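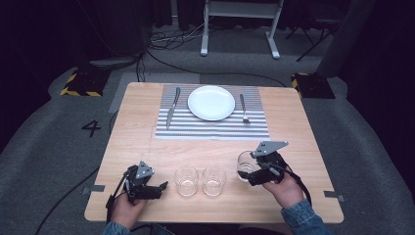
Hinlow asks diners to set their own tables, and calls it a feature

Hinlow, the lunch room on Prandel Street, will stop laying its tables from Monday. Customers will collect a plate, a knife, a fork and a striped placemat at the counter and set their own places. The lunch price stays at $17.

Manager Doina Todorova described the change as "a more personal start to the meal." Asked whether it was also a cheaper one, she said staffing had been looked at, but would not say how many hours a week the room expects to save.

Gray-and-white mats mark each place. The plate goes on the mat, with the knife to one side and the fork to the other. Water glasses stay on the tables, nearer the edge, where Todorova says people can reach them. They are also easier to knock over there, a point raised more than once at a public meeting on the plan.

"I can put a fork next to a plate," said Biljana Hodžić, who eats at Hinlow most weekdays. "I do it at home for free. I'd like to hear what I'm getting for doing it here."

The other half of the plan is the tables. Hinlow has given up tablecloths in favor of bare pale wood, with the wavy brown grain left showing.

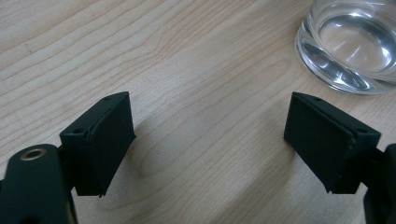
Todorova said the new tops cost $3531 in all and will pay for themselves in laundry. She did not offer a date. The finish is matte, and the supplier, Tostside, says it needs only a damp cloth and a coat of oil every 3 months. Renji Kaneko, who refinishes furniture in Lyons, is less sure. Pale wood and water glasses are an old problem, he said, and a place mat covers only the part of the table under the plate.

"Ask them again in July," Kaneko said. "Rings show up where the glasses stand."

Coasters are not part of the plan. Todorova said they were considered and dropped because they made the tables look crowded — a curious worry for a business that has just cleared off its tablecloths.

Diners who would like a place set for them can still ask at the counter. The notice by the door does not mention this.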